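Teaching the Arm by Hand: Frequently Asked Questions
Hadlow Workshop, prepared by Daranee Kamolrat

Please read this page before your first turn at the controls. The task for August is putting strawberries on the plate.

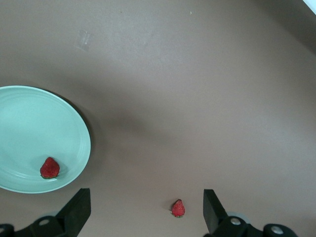
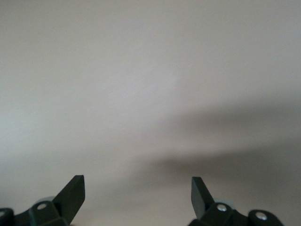 Wrist camera views, both with the gripper open. The strawberries are in the first.

Do I need experience?
No. Aroha Kerslake will sit beside you for the first 14 tries, and these are not kept.

How do I move the arm?
You hold the small leader arm and the big one follows your hand. Squeeze the handle for closing the fingers. Please squeeze softly, as you would with a ripe berry at the grocery store.

How many demonstrations do you want from me?
We ask for 100 from each person. If you enjoy it, you may continue to 200.

I made a mistake in the middle. Should I stop?
If you can correct it calmly, continue, for the robot can learn also from the correction. If the berry falls on the floor, press the grey pedal and the try is cancelled.

May I look at my hand or only at the screen?
Both are permitted, but keep to the same habit for the whole turn.

Where are my recordings stored?
On the Graven server, under your initials. You can ask to have them removed at any time.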